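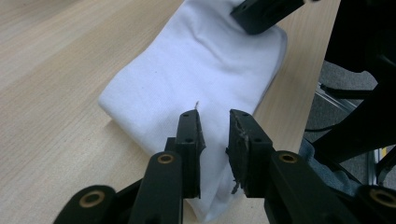
White cloth, folded, on the wooden table.

Pudura Drawer Organizer by Aletti - 4 months in

I bought this in a weak moment, shortly after reading that people with tidy sock drawers sleep better. I sleep the same. The socks, though, are doing great.

The Pudura is a white plastic box with thin dividers that make a grid of small cells, some square, some rectangular. One sock roll per cell, or one pair of underwear folded by somebody with more patience than me. Mine was $28 from Fadamico, plus 2 weeks of wondering where it was. The box it came in was big enough for a microwave.

What I like

The walls hold up. I had a D'Souza fabric one before this and the dividers slumped over by April, so that everything ended up living in one large cell, also known as a drawer. The Pudura's dividers stay put even when you jam in a winter sock that has no business being there. It wipes clean with a damp cloth, and it can sit out on a table while you fill it, so you don't have to crouch over an open drawer like you're defusing it. 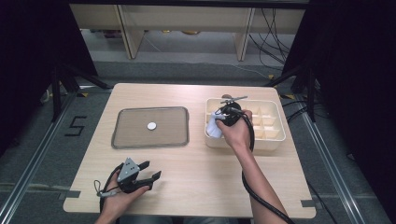
I sort on the table now, with a shallow tray next to the organizer for whatever hasn't been assigned a home. The tray has a raised rim, so small stuff doesn't roll off onto the carpet. I'd suggest the same setup to anybody with more than one kind of small thing to put away. Do the soft items first and the bits and pieces after.

What I don't like

The cells are sized for a person with dainty ankles. Thin socks drop in nicely. Ribbed ones need to be rolled tight and then talked down, and they creep back up overnight. Kadir Aydoğan, who shares my closet and has feet like canoes, gave up after one evening and took back his half of the drawer.

You also can't move the dividers. Aletti's box says "flexible storage," and I suppose I could be flexible about what I own.

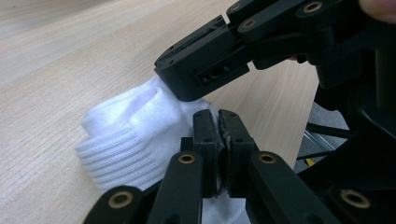
Verdict

6 out of 10. Sturdy, easy to clean, a little smug. Get it for thin socks, and measure your drawer before you order.

Sunita Doucet
November 8, 2025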